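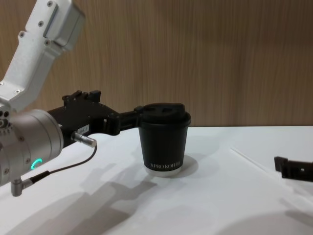 Carla Smadi wrote that the cup task was ready to train on, and that the hand-guided demos and the remote-control demos could go in the same set. I'd like that claim checked before we close this.

Ticket: recorded grip width doesn't match between teaching modes
Status: open

Reported: when I teach the left arm by hand, the gripper closes just under the lid and the log shows a width of 8 on replay. Same cup over remote control, same spot below the rim, and the log says 14. One of those is wrong – maybe both.

Tried so far:
- Restarted the Odell logger. No change.
- Re-zeroed the left gripper. Both numbers moved by the same amount, so the gap is still there.
- Swapped the remote controller. No change.

Lærke Laxdal replied that it's a delay of 500 ms on the remote side and we should just shift the timestamps. I doubt it. A delay would show up while the fingers are moving, and I'm reading the value during the hold.

More than 100 demos are already tagged as good. I don't know who checked them, or against what.

Next: log raw finger position in both modes, left arm only. Please don't merge the sets until then.

– Guðlaug Bach

Recent tickets
Right arm drifts in hand-guide mode
Pilitz export drops last second of demo
Remote session times out on Sunday

Last updated: March
Contact Briem support | Back to top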